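Mimero Table Game: Setting Up and Care

Section 4: Laying out the playing area 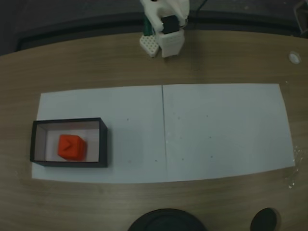

Read this section before the first game. Set-up takes a few minutes once the parts have been sorted. The rules of play are in Section 5 and the scoring charts are in Section 6.

4.1 Choosing a table

The playing area needs a flat, steady surface with enough room for both halves of the mat and a hand's width to spare on every side. A wooden kitchen or dining table will do. Tables with a curved edge can be used as long as the mat lies fully on the flat part of the top.

Do not set up on a tablecloth. The cloth lets the mat slide, and the tray will move with it.

Wipe the table with a dry cloth before you start. Crumbs under the mat make small bumps that stop the tray sitting level.

4.2 Laying the mat

The mat comes as two paper sheets of the same pale colour. Either sheet may go on the left.

1. Take both sheets out of the folder and lay them face up on the table.
2. If the sheets have been rolled, turn them over and leave them under a large book for an hour.
3. Place the sheets side by side so that the inner edges meet. The join should run straight away from the first player.
4. Smooth each sheet from the join outwards with the flat of your hand.
5. Check that the sheets do not overlap. A narrow gap is allowed.

Note: The sheets are cut from uncoated paper and the outer edges may not line up exactly. If one corner sits a little higher than its neighbour, line up the join and ignore the outside. Small dark flecks in the paper are normal.

Caution: Do not tape the mat to a varnished or oiled table. The tape can lift the finish when it is pulled off. If the mat must be held down, use the four flat weights from the Latov edition or four coins.

4.3 Placing the tray

The tray is the open box with black sides and a white inside. It has no lid.

1. Stand the tray on the left sheet with the open side up and the long sides facing the players.
2. Keep the whole of the tray on the left sheet. It must not cross the join.
3. Press lightly on each corner in turn. If the tray rocks, lift it and smooth the paper underneath.
4. Leave the right sheet clear. It is used for the cards in Section 5.

Left-handed players may agree to swap the sides. In that case, swap them for the whole game.

4.4 Placing the cube

Each game starts with one cube in the tray. Use the red-orange cube for the first game. The spare cubes stay in their bag until they are called for.

1. Find the face with the chevron mark on it.
2. Set the cube down in the left half of the tray with the chevron on top.
3. Turn the cube until the chevron points to the right, towards the open part of the tray.
4. Take your hand away without touching the rim.

The cube does not have to be exactly in the middle of its half. A little to one side is fine, provided that the right half of the tray floor is clear.

Caution: The cubes are not suitable for children under three. Count them back into the bag at the end of each game.

4.5 Before you play

Check the following:

The mat is flat and the two sheets meet.
The tray is on the left sheet and does not rock.
The chevron is on top and points to the right.
Drinks are off the table.

If the tray is knocked during play, put it back on the left sheet and set the cube again as in 4.4. The turn is taken again and no points are lost.

4.6 Clearing away

Lift the tray off first, then the sheets, one at a time. Store the sheets flat in the folder. They should not be folded, as a crease across the left sheet will tilt the tray.

Clean the tray with a barely damp cloth and let it dry before packing. Marks on the white inside can be rubbed out with a soft pencil eraser. Do not use kitchen spray or scouring pads, which dull the black sides.

The mat sheets will wear in time. Replace both together, so that the thickness is the same on each side of the join.

4.7 Spare parts

Mat sheets, pair: part 311
Tray, black and white: part 2000
Cube, red-orange, with chevron: part 3340

Order from Bresden or from the shop where the game was bought. Sheets from the older Cunha set are narrower and will not fit the card layout in Section 5.

Section revised 8 June 2021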